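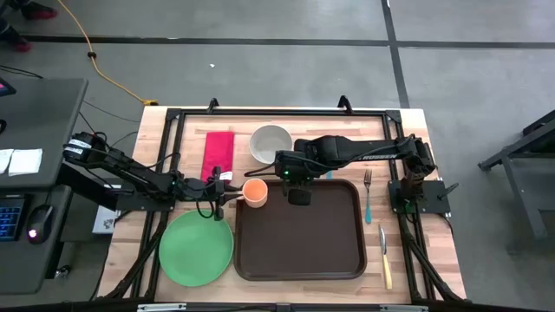 I'd been meaning to get to the Pindar pottery open day for three years running, and every April something got in the way (one year a burst pipe, one year my sister's wedding, one year I simply went to the wrong town). This time I set two alarms, packed sandwiches and was on the 8 o'clock train with a flask of tea and far too much cash in my purse.

Pindar is a small tableware works at the far end of a canal towpath, and the walk from the station is lovely if you don't mind geese. I do mind geese. I took the road on the way back.

You go in through the old clay yard, where there's a trestle with name stickers and a jar of felt tips that had mostly dried out, and then you wait until there are enough of you to make up a tour. I ended up with a family from Leeds, two retired chemistry teachers and a very serious lad who was doing his ceramics A level and had written his questions out beforehand. They were better than mine.

Our guide was Annelies Van Acker, who runs the glaze room and has a voice that carries over machinery, thank goodness. She started us in the slip house, where the clay is mixed with water in big tanks called blungers (best word of the day by a mile). It smells like a riverbank after rain. The slip gets pushed through a sieve and over magnets, and the magnets are there to pull out specks of iron, which would come through as brown freckles in the firing. She passed round a cup that had escaped the magnets. I thought it was rather pretty and would happily have bought it, but apparently they all go back in a skip.

Then casting. I had no idea how many shapes are still poured into plaster moulds by hand. The plaster drinks the water out of the slip, a skin forms on the inside, and after a while you tip the rest away and there's your jug. Handles are made separately and stuck on with more slip, and the woman doing it let us all have a go. Mine drooped. The A level lad's was perfect, obviously, and he went bright red when she said so. Plates and bowls are done differently, on a spinning head with a shaped tool that comes down and squashes the clay out – very quick, very hypnotic, and I could have stood there until closing.

The kiln hall was the bit I'd come for. They have two, and the big one is known as Rida, after a kiln-placer who retired before most of the present lot were born. There were 2472 pieces going through her that day, according to the chalkboard by the door, all on trolleys that creep along so slowly you have to look away and look back to be sure they're moving. Top temperature on the dial was 1169 degrees when we walked past. One of the teachers wanted to know about cooling curves and Annelies was off, drawing in the dust on a cabinet with her finger. I caught maybe half. The gist is that heating up is the easy part and most of the cracking happens on the way back down, when people get impatient and open the door.

I did ask about wasters, as somebody always must. They used to be tipped straight out of the back window, and when the footings were dug for the new store they went through four feet of broken saucers before reaching soil. There's a little case of the best bits by the tea urn. My favourite was a lid with a thumbprint baked into the underside, really clear, every line of it.

Lunch was my own sandwiches on a wall by the canal, and then I went back in for the glaze talk, which was at two and should have been twice as long. It was standing room only at the back by the time I got there, and warm with it.

Glaze is powdered glass, more or less, plus something for colour and something to keep it from sliding off. The Addo range is their matt one and it has given them years of grief, because a matt surface shows every knife mark if the recipe is a whisker out, and customers do notice. She said green was the worst. Copper gives you one green on a Monday kiln and quite another if the air inside is a bit starved, so they test and test.

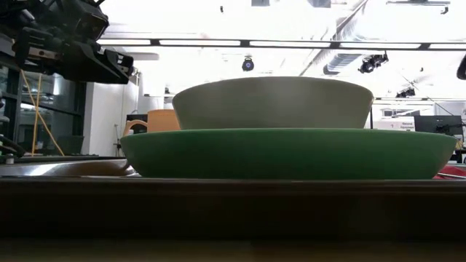 Colour on the table is a separate business from colour on a test tile, and this was where the talk got properly interesting for me. I've always bought matching sets, like my mum did, and Annelies thinks sets are a bit of a trap. You want neighbours, she said, colours that get on without being twins. A grey-green bowl stacked on a wide green plate is a good case of it, where the bowl is greyer and quieter and the plate comes up greener for having it there, and then something like an orange mug behind wakes the pair of them up. I have been moving crockery about in my kitchen ever since. She also told us to look at things from the side, down at table height, as that's how you see them when you're sitting at the far end of a long supper, and a rim that looks fussy from above can be very plain and handsome from there.

Someone asked about dishwashers. Yes to the glossy stuff, yes to Addo if you don't cram it, no to anything with gold on it, and please stop using those green scourers.

The seconds shop is in the old stables and I'd advise getting there before three, because by the time I'd had a second look at the handle bench there was a queue to the gate. Prices were very fair. They put out 4000 pieces for the open day and I'd say the plates went first, then pasta bowls, with egg cups left over in heaps. Take your own newspaper for wrapping! They ran out, and I carried home a milk jug in my spare socks. There's a shelf near the till of Drokix, which is their old hotel ware, thick as a paving slab and quite ugly, and I bought three saucers for under my plant pots and wish I'd bought six.

A few practical things. The floors are uneven and the steps down to the slip house are steep, but there's a ramp round the side if you ask at the trestle. Wear something you don't love, as the clay dust gets everywhere (I was still finding it in my bag a week later). The loos are fine. The tea is strong and the lemon drizzle had gone by half past eleven, so get your cake before the tour. Under-tens get a lump of clay to take home, and one of the teachers managed to talk her way into a lump as well, which I wish I'd thought of.

Next open day is in the autumn, and they'll be firing the little kiln that time, the one we only saw with its door shut.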